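Snackkiste Forumden
Sa 16. November

So, heute wird die Tauschkiste gepackt. Ich hab versprochen, dass ich das dieses Jahr mal mitschreibe, weil nach dem letzten Mal so viele gefragt haben, wie man eigentlich eine Kiste voll Süßkram und Knabberzeug verschickt, ohne dass unten nur noch Krümel ankommen. Thread also. Kann dauern, ich muss zwischendurch Kaffee machen.

Kurz für die Neuen: Wir tauschen zweimal im Jahr Snackkisten, einmal im November und einmal im Januar. Man bekommt eine Adresse zugelost, packt einen Karton mit Sachen, die es bei der anderen Person nicht an jeder Ecke gibt, und wartet dann selbst sehnsüchtig auf Post. Mehr Regelwerk gibt es kaum. Ach doch: nichts, was schmilzt, und nichts, was offen ist. (Ja, das musste mal aufgeschrieben werden.)

Meine Kiste geht diesmal nach Flestska. Das sind 2.075 Kilometer, ich hab extra nachgeguckt, und damit meine bisher weiteste Strecke! Entsprechend nervös bin ich wegen der Chipstüten.

Eingekauft hab ich fast alles bei Annamalai, dem Laden hinterm Bahnhof. Wer da noch nie war: hingehen. Vorne Gewürze und Reis, hinten ein Regal bis unter die Decke nur mit Knabberzeug, und man steht davor und kann sich nicht entscheiden. Ich war wegen Nudeln drin und bin mit zwei Taschen wieder raus. Die Nudeln hab ich vergessen.

Thema Karton. Ich nehme immer einen gebrauchten, so lange die Ecken noch gut sind. Einmal mit der flachen Hand auf den Boden drücken, und wenn der nachgibt, kommt unten noch eine Bahn Klebeband drüber. Alte Adressaufkleber abziehen oder überkleben, sonst fährt euer Paket spazieren. Meins ist im Januar mal brav zurück zu mir gekommen.

Gepackt wird am Esstisch mit der karierten Tischdecke. Die rosa-weiße, ihr kennt sie aus gefühlt jedem Beitrag von mir. Ich mag, dass man darauf alles einmal hinlegen kann und sofort sieht, ob die Farben zusammen was hermachen. Das Auge packt mit.

Reihenfolge, so wie ich es mache: erst die großen Tüten probeweise in den Karton stellen, hochkant, mit dem Rücken an die Wand. Dann gucken, was dazwischen noch an Platz bleibt. Kleinkram kommt ganz zum Schluss in die Lücken. Beim ersten Versuch damals hab ich es umgekehrt gemacht, lauter Bonbons unten rein und dann ging oben die Klappe nicht mehr zu.

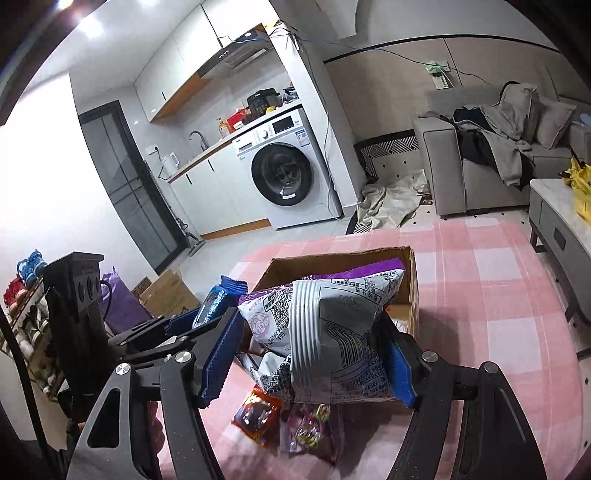

Gruppe Päckchen & Versand, Snackkiste Forumden

Die lila Tüte hinten im Karton ist mein heimlicher Star dieses Jahr. Die durfte als Erste an ihren Platz an der Rückwand. Ich hab dieselbe Sorte auch für mich gekauft, die lebt aber schon nicht mehr, ups.

Die große weiße mit den grauen Zeichnungen und dem ganzen Kleingedruckten ist dagegen ein Problemkind — ziemlich breit, und egal wie rum man sie dreht, irgendwas steht über. Mein Plan ist, sie leicht schräg vor die lila zu stellen und den kleinen dunkelblauen Beutel daneben zu quetschen. Bericht folgt.

Bei der roten Folienpackung und den Bonbons in der blassrosa Tüte überlege ich noch. Eigentlich wollte ich nur Salziges schicken, aber eine Kiste ganz ohne Süßes finde ich traurig. Und die rosa Tüte mit dem gelb-lila Etikett macht einfach gute Laune! Was meint ihr?

Ja, der Klamottenberg auf dem Sofa ist Wäsche. Ja, die wird auch noch gefaltet. Immer schön eins nach dem anderen, heute ist Snacktag.

Frage aus den Antworten: womit polstern? Ich nehme Zeitungspapier, locker geknüllt, und zwar nur oben und an den Seiten. Unten lieber etwas Flaches, was sowieso nicht brechen kann. Gummizeug ist super dafür. Luftpolsterfolie geht auch, aber die Chipstüten sind doch schon selbst halbe Luftkissen, die machen das ganz ordentlich.

Noch eine Frage: Darf man Tüten anstechen, damit sie flacher werden? NEIN. Bitte nicht. Das hat wirklich mal jemand gemacht und mit Tesa wieder zugeklebt. Lieber eine Tüte weniger und sich im Januar wieder melden.

Ok, neuer Kaffee, weiter. Wasserkocher steht bei uns zum Glück nur ein paar Schritte vom Packtisch weg. Küche und Wohnzimmer in einem Raum hat schon Vorteile, auch wenn der Schnellkochtopf dafür auf der Waschmaschine wohnen muss. Irgendwo muss er ja hin.

Zum Gewicht, weil das letztes Mal bei mehreren schiefging: Stellt den fertigen Karton VOR dem Zukleben auf die Waage. Ich packe bis knapp unter 3 Kilo, dann bleibt noch Luft für Papier und Karte. Snacks wiegen ja nix, denkt man, und dann legt man zwei Gläser Chutney dazu. Bei Tüten rechne ich mit 180 Gramm für eine große und 100 Gramm für eine kleine, damit komme ich beim Planen gut hin.

Zettel nicht vergessen! Bei mir kommt immer eine kleine Liste mit rein, was wonach schmeckt und was scharf ist. Beim letzten Tausch kam eine Kiste ganz ohne Zettel bei mir an und ich hab beim Filmabend vertrauensvoll eine Handvoll von irgendwas Rotem genommen. Ich hab vom Film nicht viel mitbekommen.

Und schreibt Allergien groß drauf, wenn ihr welche wisst. Nüsse vor allem. Bei Sachen mit fremdsprachiger Zutatenliste übersetze ich mir das Wichtigste und kopiere es auf den Zettel, das dauert ein bisschen, aber die andere Person sitzt sonst genauso ratlos davor wie ich im Laden.

Abstimmung ist durch: Ihr wollt mehrheitlich Süßes in der Kiste. Also gut, die Bonbons fahren mit. Die rote Packung auch, falls die Klappen mitspielen.

Verschickt wird über Fostell, der Abholpunkt ist der Kiosk an der Ecke. Sendungsnummer bitte gleich ins Formular eintragen und nicht erst, wenn jemand fragt, wo die Kiste bleibt (ich gucke niemanden an, ich gucke in den Spiegel).

Wer für die Januarrunde noch dazukommen möchte: einfach hier antworten oder eine Nachricht schicken. Man braucht einen Karton, ein bisschen Geld für Knabberzeug und etwas Selbstbeherrschung auf dem Heimweg.

Ich such jetzt das Klebeband. Das lag vorhin noch neben der Schere, und die Schere ist auch weg.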